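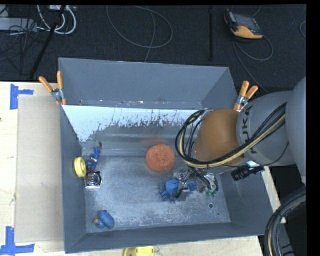 Cubeta metálica con el fondo arañado, sobre una mesa de madera clara.

Etiquetas, iconos y mandos: trucos para una casa donde no todos leen igual

Por Napaporn Sukprasert
14 de febrero de 2018

Desconfío de los sistemas de etiquetado. He visto demasiadas despensas preciosas en las que hay que abrir los botes para saber qué llevan dentro. Casi todos los consejos que circulan sobre el tema dan por hecho que en la casa se habla un solo idioma, que todos leen de izquierda a derecha y que un dibujito lo entiende cualquiera. En la mía se habla tailandés y castellano, y a temporadas inglés, y ninguna de esas tres suposiciones ha aguantado mucho.

Lo que sigue es lo que me ha servido, con las dudas que me quedan.

Escriba la palabra que se grita

La etiqueta tiene que llevar la palabra que se usa en voz alta cuando alguien pregunta desde la otra punta de la casa. Si en su casa se dice «lo de los enchufes», el cajón se llama «lo de los enchufes». «Material eléctrico» queda muy bien en una foto, y luego hay que traducirlo mentalmente con las manos ocupadas.

Lo mismo con los préstamos. Yo tuve meses un bote que decía «salsa de pescado» y mi suegra no lo encontraba, porque para ella aquello es nam pla y lo otro le sonaba a un guiso. Ahora pone nam pla. Quien no conocía la palabra la aprendió a la segunda cena.

Dos idiomas en la etiqueta, como mucho

Con tres ya no se lee ninguno. Ponga arriba, en grande, el idioma de quien más cocina o de quien más usa ese armario, y debajo el otro, a la mitad de tamaño. Mantenga el mismo orden en todas. Si cada etiqueta cambia de orden, la vista se para en cada una.

Hay quien recomienda un color por idioma. Lo probé y no le veo ninguna ventaja: los colores en una cocina ya significan cosas (el trapo rojo, la tabla verde) y al final hay que recordar dos códigos.

Los iconos, con mucho cuidado

Aquí es donde más humo se vende. El paquete de pegatinas Skekberg trae una gota, y en casa la gota se interpretó como agua, aceite, lavavajillas y colirio. El copo de nieve fue congelar para unos y conservar en frío para otros. Un icono funciona cuando uno ya sabe lo que quiere decir, y entonces la palabra también habría funcionado.

Antes de pegar nada, haga esta prueba. Enseñe el icono suelto, sin armario ni bote detrás, a la persona de la casa que menos se parezca a usted. No le dé opciones. Si duda, descártelo. Lleva menos tiempo que despegarlo después con aguarrás.

Para niños que aún no leen, un trozo del propio contenido pegado a la tapa vale más que cualquier dibujo: un macarrón, un botón, un tornillo. Con la harina y el azúcar no hay truco que valga, ahí ponga la palabra.

Izquierda y derecha no son obvias

Mi amiga Orathai Sriwong compartió piso con una chica que se había criado leyendo y escribiendo en árabe. Orathai ordenaba las especias por uso, de izquierda a derecha, desde lo que se echa primero hasta lo que se echa al final. La compañera las devolvía a su sitio con el mismo criterio y en sentido contrario. Las dos creían que la otra era un desastre. Tardaron desde el otoño hasta abril en hablarlo.

No saco de ahí una teoría sobre la mente humana, que ya hay bastantes. Saco un consejo: si el orden importa, márquelo. Una flecha de cinta de carrocero en el borde del estante es suficiente. En el taller hago igual con las lijas, de grano grueso a fino, con «gruesa» escrito en el extremo donde empieza la fila.

Si puede, ordene de arriba abajo. En vertical discutimos menos.

Mandos de la cocina

Si tiene 4 fuegos en cuadrado y 4 mandos en fila, tiene un problema de diseño que el fabricante le ha pasado a usted. Los circulitos impresos junto al mando no ayudan gran cosa y se borran con el primer estropajo serio.

Lo que hago es poner un punto de esmalte de uñas en cada mando, a la altura que le corresponde: arriba si es un fuego de atrás, abajo si es de delante. Espere a que la cocina esté fría y desengrase antes con alcohol. No tape la marca del cero. Hay que repasarlo de vez en cuando, y quien le diga que dura para siempre no friega.

Con los paneles táctiles el esmalte no sirve. Una ficha en la puerta del armario de al lado, con lo que hace cada símbolo en las palabras de casa, es fea y cumple.

La rotuladora

Me compré la Durkier 313 convencida por un vídeo. Imprime bien. Pero para sacar una «ñ» hay que entrar en un menú, y el tailandés directamente no existe para ella, con lo que media cocina quedó rotulada en letra de imprenta y la otra media a mano, como si fuera de otra familia. He vuelto a la cinta de carrocero y el rotulador permanente. Corte la cinta con tijera, que rasgada se levanta antes por las esquinas.

Si aun así quiere una, pruebe en la tienda las letras que va a necesitar. Todas, también las tildes. En la ferretería Malabanan me dejaron hacerlo sin poner caras.

Botes reutilizados

Quite la etiqueta vieja entera. Un bote de café que contiene clavos y sigue diciendo «café» se lee como café, por muy grande que sea el letrero nuevo. Remoje casi 10 minutos en agua caliente con jabón y frote lo que quede con aceite de cocina y bicarbonato. Con los productos de limpieza y los disolventes no se hace este trasvase nunca: se quedan en su envase original, en el idioma que venga, y se añade la traducción al lado sin tapar nada.

Los tarros Soltutholm llevan una pizarrita en el frente. La tiza se va con el dedo. Cinta encima y listo.

Cuándo revisar

Olvídese del calendario. Revise cuando alguien pregunte dónde está algo que tiene la etiqueta delante. La tentación es señalarla con el dedo y decir «ahí lo pone». Pregunte antes qué palabra estaba buscando y apúntela en un papel en la nevera. Cuando la misma palabra salga dos veces, cambie la etiqueta.

Con las cajas del trastero todavía no he encontrado nada que me convenza. Las transparentes se ven bien por delante y el fondo sigue siendo un misterio - y la lista pegada a la tapa, en mi casa, deja de ser cierta la primera vez que alguien busca el alargador.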